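Where the Soft Plastics Went

The drop-off cage at the Wostier transfer station used to be full by mid-morning. People brought bread bags, bubble mailers, the film off mince trays, and pushed it all through the slot with a broom handle kept there for the purpose. The cage is still there. It holds gas bottles now.

Wostier is a town of 2439 people on the inland side of the range, and for most of the past decade it has been trying to put less in the ground. The council runs three kerbside bins and a tip shop. Its landfill cell, dug on a former sheep paddock off the Tallow road, was meant to last until well after the present councillors had retired. The last survey brought that date forward by 6 years.

Much of the blame has gone to soft plastics, which weigh very little and take up a lot of room. A tonne of scrunched film fills a truck. It also blows. The fence on the eastern side of the cell catches most of it, and a crew goes along with sacks after every big westerly, but graziers downwind still find bread bags in their dams.

The harder question is the bin liner. When the council brought in its food and garden service, each household got a kitchen caddy and a roll of compostable liners. Uptake was good for the first year. Then the free rolls ran out, and the audits began to show ordinary plastic bags in the green bins, many of them tied tight with the scraps inside.

At the composting yard, that means handwork. Loads are tipped on a concrete pad and two people walk the pile with rakes before it goes near the shredder. Anything they miss comes out the other end as confetti, and confetti can't be sold to a vineyard. One batch last winter was graded down to landfill cover, a loss to the shire of 245 tonnes of material it had already paid to collect.
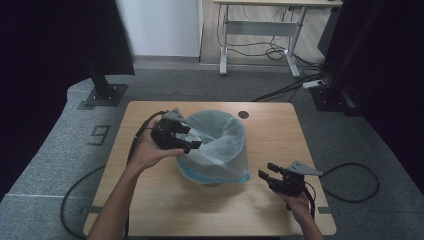

Part of the trouble is that people don't know what they've bought. Supermarket shelves carry bags marked degradable, biodegradable, compostable and plant-based, sometimes in the same shade of green. Only the certified compostable ones break down properly in a commercial pile. Degradable bags are mostly conventional plastic with an additive that helps them fall to bits, and the bits stay plastic. Colour is no help at all. Neither is the feel of the thing, although plenty of residents will tell you they can pick a compostable bag by rubbing it between finger and thumb.

The neighbouring shire of Stondosum went the other way and banned liners from its organics bins altogether. Residents there are told to use newspaper or nothing. Contamination fell quickly, and so did the amount of food going in. Some households didn't like washing out a caddy in February and went back to putting everything in the red bin. Stondosum has since allowed paper bags, which cost more and go soggy by the second day if there's any watermelon involved.

Wostier looked at that and decided to keep paying for liners. A roll now comes to each house with the rates notice in July, and more can be picked up from the library or the hardware store. Drivers also tag bins. A first tag is a reminder, a second means the bin is left where it stands, and the phones at the council office run hot the next morning.

Then there is the red bin, where the liner question is rarely asked. General waste goes to the cell and the bag goes with it. A household that lines a kitchen bin, a bathroom bin and one in the study can get through several bags a week, most of them not even half full. The council's newsletter has suggested tipping small bins into the large one and putting the same bag back. It's a dull piece of advice and costs nothing to follow.

What happens to film that residents still want recycled is less settled. A processor at Cao, on the coast, takes clean pallet wrap from businesses and turns it into fence posts and garden edging. It won't take household film, which arrives with crumbs and labels and too many kinds of plastic mixed together. A trial sorting line is planned for next autumn and would draw from 40 councils, Wostier among them. The freight alone may rule it out — it's a long haul over the range for a truck that is mostly carrying air.

In the meantime the sign on the old cage has been painted over twice, and bags of film still turn up beside it. The tip shop staff put them in the red skip at closing time.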